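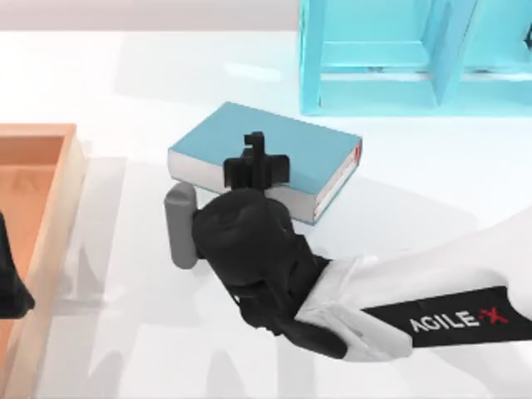
Notes for session 12, Evidence and Seizure
2023-02-13

Okay, picking up where we stopped in January. You all had the Kallola case to read, the one with the fuel barge, and I want to spend most of today on the handover, since that's where everybody's papers got fuzzy.

Quick recap. A patrol stops the barge at Plindisitz, finds 2000 drums on board and papers for 116 of them. The patrol can hold the cargo, but it can't prosecute. So the whole lot goes to a second agency, and now we have two sets of paperwork – and they don't match!

Things I want you to look for when you reread it:

Who signed for the drums, and when?
Were samples taken before or after the handover?
Where is the seal log? (Try the second appendix, it's easy to miss.)

A lot of you wrote that the fuel was "illegal." Careful. At the handover it's suspected, and it stays suspected until a lab report and a court say otherwise. I took points off for that and I'll do it again.

For next time read Potgieter, just the chapter on chain of custody, and skim the Lelten port rules. Page 2074 in the big reader – yes, the numbering is strange, it runs across all the volumes.

Short papers are still two pages, double spaced.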